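Unit 6: When one company buys another

Reading for this unit: the course packet, chapter on growth by purchase. Bring your notes on cash flow from Unit 4, as we will use them in the second half.

1. Ways to grow

A company that wants to be bigger can sell more to the customers it has, find new customers, add new products, or buy a business that already has those things. The first three are usually called organic growth. The last is an acquisition. Most firms do some of each over their lives.

Buying is faster. A food distributor that wants to serve a new region can spend several years renting a depot, hiring drivers and calling on restaurants. Or it can pay for a distributor that is already there. It gets the depot, the trucks, the drivers and the customer list on the day the sale closes. It also gets the leases, the debts and any quarrels with suppliers.

2. The case for this unit

Plavum is a wholesale supplier to restaurants and school kitchens. It has 155 employees and two depots. Veswood is a smaller family-owned supplier in the next state, with 20 employees, one depot and a good name for fresh produce. Plavum offers to buy it.

Before the talks, list what each side wants. Plavum wants customers in a region where it has none, and it wants produce buyers who know the local growers. The Veswood owners want to retire, and they want a fair price and some assurance that their staff will keep their jobs. These aims overlap but they are not the same, and the terms of the deal are where the differences get settled.

3. Asset purchase or share purchase

In an asset purchase the buyer picks items: trucks, stock, equipment, the name, certain contracts. Debts generally stay with the seller unless the agreement says otherwise. Contracts often need the other party's consent before they can move.

In a share purchase the buyer takes the company itself, with everything in it. Contracts usually carry on, but check each one for a change-of-control clause. Past tax problems and claims also carry on, so the buyer asks for warranties from the seller.

Sellers tend to prefer a share sale and buyers tend to prefer an asset sale. Be able to give the reasons for both.
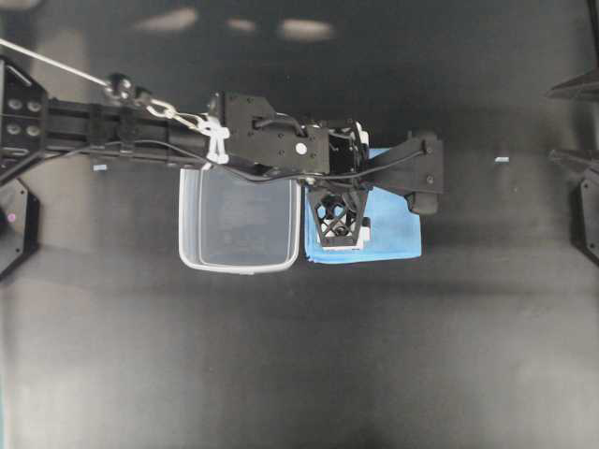 Doesn't the asset route just leave the seller holding an empty company full of bills? Omano raised this in the discussion section, and asked why any seller would agree to it. The short reply is price. A buyer taking on less risk can pay more, and the seller uses part of the money to clear the debts before winding the company up. Some sellers will still refuse, and then the buyer has to decide how much it trusts the books.

4. Due diligence

Due diligence is the checking a buyer does before it signs. For a business like Veswood the main headings are:

Accounts. Three years at least, with monthly figures for the latest year. Look for seasonal swings.

Customers. How many are there, and how much of the revenue comes from the largest few? In the case, 11 customers bring in more than half of sales. If two of them leave after the sale, the price was too high.

Suppliers. Are the arrangements written down? Small growers often deal on a phone call and a long acquaintance, and the new owner may not be offered the same terms.

People. Pay, accrued vacation, notice periods, and who holds the customer relationships.

Property and equipment. Lease length, the age of the trucks, the condition of the cold storage, and repairs that have been put off.

Legal. Open claims, permits, food safety inspections.

Pakzad, the competing bidder in the case, skips the supplier check to save time. Come to class ready to say what this could cost it.

5. Setting a price

The packet uses a multiple of yearly earnings. Take earnings before interest, tax, depreciation and amortization, adjust for items that will not continue under a new owner, and multiply by a number typical for the trade. The adjustments matter as much as the multiple. If the owners have been paying themselves well below a market salary, earnings look higher than they will be once a hired manager takes over.

Part of the price can be held back and paid later if the business meets agreed targets. This is called an earn-out. It helps when buyer and seller disagree about the future. It also causes arguments, particularly over who controls spending during the earn-out period. In the case, 15 percent of the price is deferred in this way.

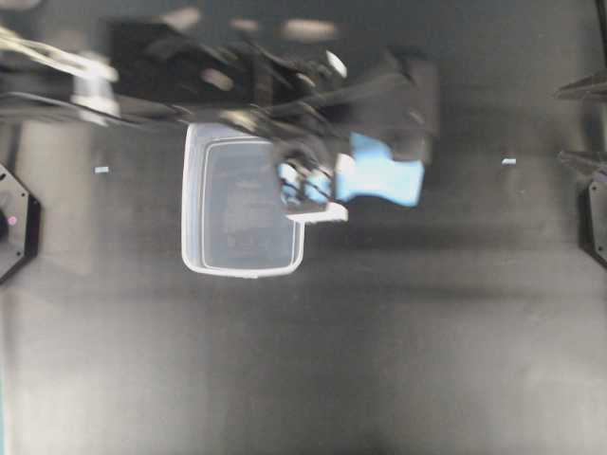 Fig. 2. Equipment in use.

6. After the sale

Many of the gains promised in an acquisition depend on the first year. Decide early on:

Which name goes on the trucks and invoices.
Whether both ordering systems stay in use, and for how long.
Who tells the customers, and when.
Which manager the depot reports to.

Staff should hear the news from their own managers before they read it in the trade press. Customers should get a call before the first invoice with a new name on it. Plavum plans to keep the Veswood name for produce and to move billing to its own system in June. Consider whether those two choices fit together.

7. Terms to know

Organic growth, asset purchase, share purchase, change-of-control clause, warranty, due diligence, adjusted earnings, multiple, earn-out, integration.

8. Written work

Write two pages advising the Veswood owners on whether to accept an asset purchase, a share purchase, or neither. State what you would want in the agreement about staff. Use the figures in the packet and show any adjustments to earnings in a small table at the end. Papers go in the box outside the department office before the next class.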